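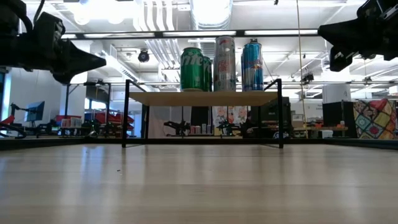
Drucken | E-Mail

Teilnehmerinnen und Teilnehmer gesucht: Projektkurs Nigam, Greifen und Einräumen mit zwei Armen

Die Studierendenwerkstatt Kidside sucht für das kommende Semester neue Mitglieder für den Projektkurs Nigam. Wir haben 20 Plätze. Der Kurs steht Studierenden aller Fächer offen, auch solchen, die noch nie mit einem Roboter gearbeitet haben. Die Teilnahme ist kostenlos.

Worum es geht

In Nigam arbeiten wir an einer Aufgabe, welche man im Alltag ohne Nachdenken erledigt: Getränkedosen von einem Tisch nehmen und auf ein kleines Regal stellen, und auch wieder zurück. Für zwei Roboterarme ist das eine schwierige Übung. Eine schlanke Dose kippt leicht, eine breitere steht dem Greifer im Weg, und auf dem Regalbrett ist der Platz knapp. Man muss sich entscheiden, welcher Arm zuerst fährt und wo der andere in dieser Zeit wartet.

Jede Gruppe steuert die Arme zuerst von Hand und zeichnet ihre Durchgänge auf. Später trainiert sie mit diesen Aufzeichnungen ein eigenes Modell. Das Archiv des Kurses enthält bis heute 2568 Durchgänge. Alle Gruppen dürfen sie benutzen, aber bitte lesen Sie vorher die Notizen dazu. Einige ältere Aufzeichnungen haben eine andere Position des Regals und passen nicht zu den neuen.
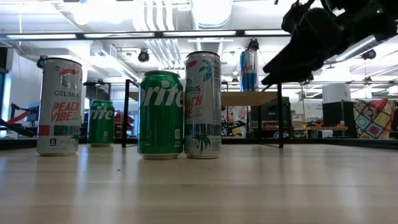 Greifer am rechten Ende des Regals, davor die Dosen auf dem Tisch.

Was Sie im Kurs machen

- Dosen und Regal nach Plan aufstellen und die Anordnung protokollieren
- Durchgänge fahren, auch die misslungenen speichern und kommentieren
- ein Modell trainieren und am echten Aufbau prüfen
- einen kurzen Bericht schreiben, auf Deutsch oder auf Englisch

Der Kurs dauert 9 Wochen. Pro Woche rechnen wir mit einem gemeinsamen Nachmittag und mit einer Zeit an den Armen, die jede Gruppe selbst bucht. Wer dreimal ohne Nachricht fehlt, verliert leider den Platz an eine Person von der Warteliste.

Wettbewerb in Bresstead

Im Dezember findet in Bresstead der Studierendenwettbewerb im Einräumen statt. Kidside schickt ein Team mit sieben Personen. Das Team wird am Ende des Kurses aus allen Gruppen zusammengestellt. Wir suchen dafür sowohl Leute, die gut programmieren, als auch Leute mit ruhiger Hand und Geduld beim Aufbau. Die Fahrt und die Unterkunft werden bezahlt, die Verpflegung nur zum Teil. Die Teilnahme am Wettbewerb ist freiwillig und hat keinen Einfluss auf den Kursschein.

Was Sie mitbringen sollten

Grundkenntnisse in Python sind nützlich. Wenn sie Ihnen fehlen, besuchen Sie bitte die zwei Einführungsabende vor dem Kursbeginn. Wichtiger ist uns, dass Sie genau arbeiten und dass Sie es melden, wenn etwas beschädigt wurde. Vor der ersten Fahrt mit den Armen machen alle eine Sicherheitseinweisung, auch Personen mit Erfahrung. Lange Haare werden zusammengebunden, Schals und lose Ärmel sind am Arbeitsplatz nicht erlaubt.

Die Kurssprache ist Deutsch. In den Gruppen wird oft auch Englisch gesprochen, und ein nicht perfektes Deutsch ist kein Hindernis. Der Verfasser dieses Textes spricht hier aus eigener Erfahrung.

Ort

Werkstatt Kidside, Standort Sallurel, Erdgeschoss. Der Eingang ist auf der Hofseite. Fahrräder bitte nicht vor das Tor stellen.

Bewerbung

Schicken Sie uns bitte eine halbe Seite über sich: Studienfach, Semester, warum Sie sich für das Thema interessieren und an welchen Nachmittagen Sie nicht können. Zeugnisse brauchen wir nicht. Sie können sich auch zu zweit bewerben, dann schreiben Sie bitte beide Namen auf dasselbe Blatt. Abgabe per E-Mail oder im Briefkasten der Werkstatt, spätestens am 11. April 2023. Alle Bewerbungen werden beantwortet, auch wenn wir keinen Platz mehr anbieten können.

Seite drucken | Per E-Mail weiterempfehlen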